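Pukuldale Community Board > Home & Family > Toy rotation, does anyone keep it up?

fasmont_mom
Posted 21 April 2025

ok so I read about toy rotation. you put most of the toys in the basement and swap a few back up every couple weeks. Kids are 2 and 4. Living room is a disaster, I step on something every single morning. Did two swaps so far and my 4yo just stands at the basement door yelling for the ONE thing that's down there. Is it worth pushing through or is this one of those things that only works for people with a blog

harnum_dad
Pushed through, was worth it. Took us 8 weeks before they quit asking. Rule in our house is if you ask for it by name twice you get it, and something else goes down. They learned that fast.

Bev K
We did it for a year and quit. Too much hauling. I was the only one doing the swaps and I resented it. Just own fewer toys. Sorry but that's the whole answer.

fasmont_mom
Bev I would love to own fewer toys, please call my mother in law

pinecone52
lol

Fadime Eren
I ran a home daycare in Harnum for a long time so I'll give you my version. Long, sorry, typing on my phone during nap.

Forget the two week schedule. Kids don't know what a week is. I swapped when I saw them dumping things out and walking off. Sometimes that was 4 days, sometimes a month. If they're still building with it, leave it alone, who cares what the calendar says.

Second, don't sort by type. Everybody makes a car bin, a block bin, an animal bin. Then the car bin goes away and your car kid is heartbroken. Mix them. Every bin gets a few cars, some blocks, something soft, something to put things into.

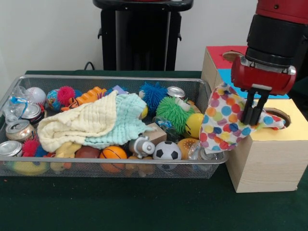 Also scraps and cloths count as toys and they were the last thing I ever rotated out. A two year old will stuff a rag in a hole and pull it out agian for half the morning. Costs nothing. Meanwhile the singing farm somebody paid 48 dollars for sits there.

Third, the basement door. Move the bins someplace he can't see you go. I used the top of my bedroom closet and did the swap after bedtime. No door, no yelling.

fasmont_mom
oh the mixed bins thing. yes. I have been doing it by type and he is absolutely a car kid

harnum_dad
Disagree on mixing. Ours want ALL the track or it's useless, half a train set is just a fight. I'd keep sets together and mix the loose stuff.

Fadime Eren
Fair, yes, tracks stay together. Puzzles too obviously. I meant the loose stuff.

Bev K
Still sounds like a part time job to me. Swapping after bedtime, closets, reading their moods. I have 3 kids and a shift that starts at 6. I got rid of half of it and they play outside more. Done.

pinecone52
not everybody has an outside Bev

Bev K
There's a park on every corner in Pukuldale

pinecone52
there's one by you. There's a parking lot by me

tatlı_crumbs
Both sides are kinda right? We got rid of a bunch first and THEN rotated what was left, only two bins in the closet so swapping takes as long as the kettle. Doing it with everything you own is what kills people.

Also don't buy the fancy bins. I priced a matching set with labels at 119 and came to my senses. Diaper boxes. Kids don't read labels.

fasmont_mom
diaper boxes I have. Diaper boxes are my main asset

harnum_dad
Tape the lids though or the dog gets in. ask me how i know

fasmont_mom
Ok plan is: donate the noisy stuff, mix the loose stuff, leave the tracks alone, closet instead of basement. Going to try it through the end of the month. What do you all do about stuff from grandparents tho? she looks for it when she comes over and gets hurt if it's not out

Bev K
Keeps it at grandmas house. Every gift. She bought it she can trip on it

Fadime Eren
Bev's way works if she'll agree. Otherwise put her things on one low shelf that never rotates. Small shelf. When it's full, she picks what comes off, let her be the one to choose. I had a couple of grandmas at pickup time with the same complaint and it calmed them down.

fasmont_mom
she picks. ok. trying that first, she's coming over tomorow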